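Guduso opens gripper trial hall in Wiltulthorpe and publishes first comparison on plates

Wiltulthorpe, 03/03/2020

Guduso, a supplier of handling equipment for canteens and industrial kitchens, has finished the first comparison of robot grippers in its new trial hall in Wiltulthorpe. In the comparison, 4 grippers and 5 controllers were tried on the same task: to take a flat plate from a steel table, lift it, and put it down on another plate. Altogether 1,420 grasps were made and logged. The results are available from today for customers and for other interested companies.

The task looks simple for a person, but it is one of the more difficult ones for a machine. A plate is wide and low. It gives the fingers only a thin rim to hold, and if one finger comes down a little too early, the plate slides away on the smooth metal. When two plates are stacked, the gripper must also find the upper rim and leave the lower one in peace.

"Our customers ask us very often which gripper is the best one, and until now we could only give them the data sheet," says Eetu Kettunen, who leads the trials at Guduso. "A data sheet tells you the force and the opening width. It does not tell you what happens at the rim of a plate. For this reason we wanted to make the same work with all of them, on the same table, with the same plates."

The grippers have two fingers each. Two of them come from the company Lüthi, one with short fingers and one with long fingers. The third is the Dorari, a light gripper with blunt fingers. The fourth is Guduso's own construction and is not yet for sale. A small camera at the wrist looks past the fingers to the table, and a fixed camera observes the workspace from outside. Both recordings are kept together with the log of the controller, so that a failed grasp can be looked at later from two directions.

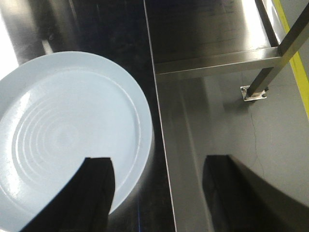 Why is a camera needed at the wrist, when a fixed camera already sees the table?
The fixed camera loses the rim at the moment when the gripper comes in front of it, and exactly this moment decides about the grasp. The wrist camera moves together with the fingers and keeps the near side of the plate in view for longer. It is more sensitive to reflections, and therefore the two cameras are used together.

Reflections were the largest single source of trouble in the comparison. Polished steel gives back the light of the ceiling, and a pale plate with a glossy rim does the same. Of the 5 controllers, the ones that searched for a complete circle had the most problems, as a bright spot on the rim was enough to break the circle into pieces. The controllers that were content with a short part of the rim worked more steadily. Guduso did not cover the table with a mat, although this was discussed. The kitchens of its customers have steel tables, and the results should be valid for them.

The trials were divided into two parts. In the first part, which had 856 grasps, the plate lay alone on the table. In the second part, the remaining 564 grasps, the plates were stacked and the gripper had to take the upper one. The long fingers from Lüthi were the most reliable with the single plate. With the stack they lost this advantage, because they often touched both rims at the same time and lifted both plates. The Dorari was slower, but it took only the upper plate more often than the others. Guduso's own gripper came second in both parts, and the company will change the form of its finger tips before the next round.

A point which was not planned in the beginning is the cable. It must be long enough for the whole movement of the arm, and then it hangs low when the arm is near to the table. In several of the early runs it touched a plate and moved it. These runs were repeated and are not part of the published figures, but they are described in the report. Guduso advises everybody who builds a similar station to test the way of the cable first, with the arm in its lowest position.
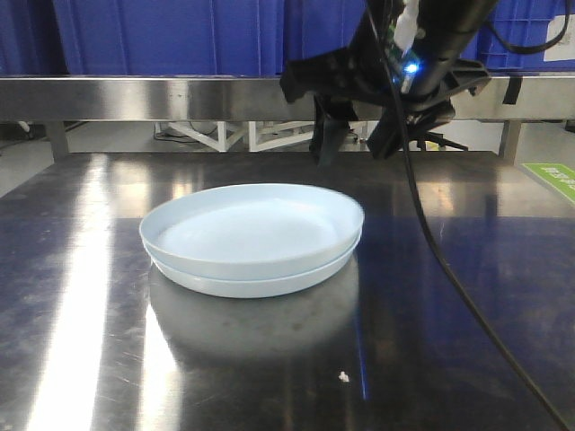 Verena Lanz read the report before publication and wrote that she would trust the figures for the stack more if plates with a higher rim had also been used, and that she missed a comparison of how long each controller needs to recover after a failed grasp. She added that she was glad to see the failed grasps listed one by one.

Both remarks will be taken up. The second comparison is planned for August and will include bowls and plates with a higher rim. The recovery time can be calculated from the existing logs, and Guduso will send it as a supplement to all who have ordered the report.

"We do not want to name a winner," says Eetu Kettunen. "If you have single plates on a belt, you will choose differently from a kitchen which has everything in stacks. We would like that people come with their own dishes and see it with their own eyes."

Companies can bring their own plates, trays or containers to the trial hall in Wiltulthorpe and have them tested with all 4 grippers. A test takes one working day, and the recordings are handed over to the customer at the end. The report on the first comparison is free of charge and can be ordered from the Guduso press office, which also arranges visits for journalists.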